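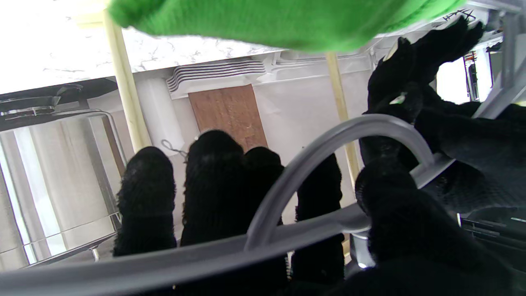 Textile Reuse and Laundering Study: Progress Report to the Funder, Second Period

1. Purpose of the report

This report covers work completed between the first interim statement and the end of May. It sets out progress against the work plan, spending to date, and two changes to the timetable for which approval is requested. The study compares three laundering routines for reusable cleaning cloths in small care homes and measures the effect of each on absorbency, shrinkage and service life.

2. Cloths in circulation

The target was to have 1,282 cloths in circulation by the end of the period. This was met. All cloths were supplied by Flavon in one delivery and tagged at the hem before issue. Tags were heat-sealed after the stitched version used in the first period came away in the dryer at the Drirnberg site. Cloths carrying the old tag have been withdrawn and their records closed, and they do not count towards the total above.

Cloths are grouped by routine. Routine A is a 40-degree wash with line drying. Routine B is a 60-degree wash with line drying. Routine C is a 60-degree wash with tumble drying. Fabric softener is excluded from all three. One home was found to be adding softener by habit, and its results for the first four weeks have been set aside.

3. Testing

Absorbency is tested by the sink method described in the work plan. A strip cut from the cloth is lowered on to still water and timed until fully wetted. Strips are taken from cloths at the start of use and again after every 12 washes. A total of 633 strips had been tested when this report was prepared.

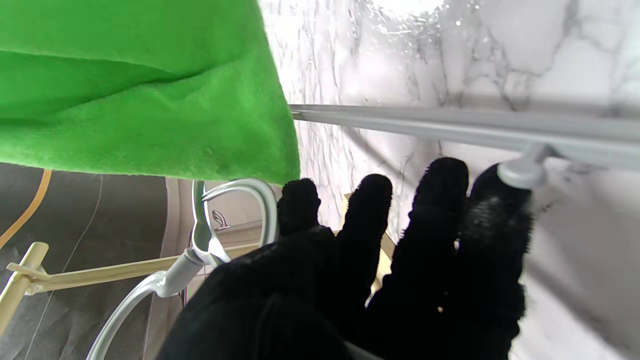 Progress Report 2, page 3

Early results are as follows. Cloths under Routine A and Routine B show little difference in wetting time through the first four test points. Cloths under Routine C wet more slowly from the second test point onwards. The likely cause is heat damage to the fine loops of the pile, but this has not been confirmed. Samples have been sent to Maruyama for microscopy and the findings are due in the next period.

Shrinkage is greater along the length than across the width under all routines. Most of it takes place in the first few washes. The cloths were cut slightly oversize at manufacture, and none has yet fallen below the minimum size in the specification.

Edge wear was not in the original list of measures. It was added at the request of Tetsuya Kikuchi, who manages the testing room, after overlocked edges were seen to open on cloths that were otherwise sound. Edges are now graded from 0 to 4 at each test point. The grading sheet is attached as Annex B.

4. Drying conditions

Line drying depends on the room in which it takes place, and the homes differ. Loggers recording temperature and humidity have been placed in each drying area. Drying time in the most humid room was up to 48 hours in winter, against a single night elsewhere. Cloths that stay damp for so long develop an odour, and staff tend to rewash them, which adds washes that the record does not show. Staff are now asked to enter rewashes on the back of the weekly card. Compliance is fair at three homes and poor at the fourth. 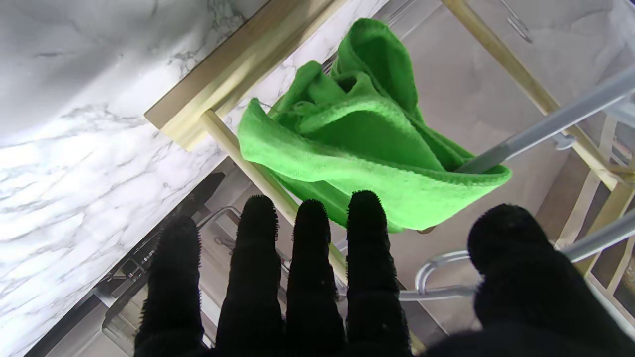 A dehumidifier has been costed for the fourth home. It would bring drying time into line with the other sites but would also change the energy figures for Routine A. The preferred course is to leave the room as it is and report the site separately.

5. Spending

Spending is below profile. The underspend arises from the late start of microscopy and from a lower price for the loggers than was allowed for. Travel is slightly over because of repeat visits to Drirnberg to replace tags. No transfer between budget headings is requested.

6. Changes requested

(a) To move the final test point back by one month, so that cloths under Routine A can reach the same wash count as the others.
(b) To replace Urer as supplier of detergent. The present product is being reformulated and stock of the old formula will not last to the end of the study. A change between test points, made at all homes together, would do least harm to the comparison.

7. Next period

Continue testing at the agreed intervals. Receive and review the microscopy. Hold a short session with laundry staff on completing the weekly card. Prepare the draft cost model for comment.

Comments (3)

laundrylead_north
Were the Routine C cloths taken out of the dryer slightly damp or run to bone dry? We found it made a large difference to ours.

P. in facilities
Could Annex B be posted separately? The link opens Annex A.

marchbank
On 6(b), I would keep some of the old detergent back and run a small overlap at one home. Otherwise any shift at the next test point will be hard to explain.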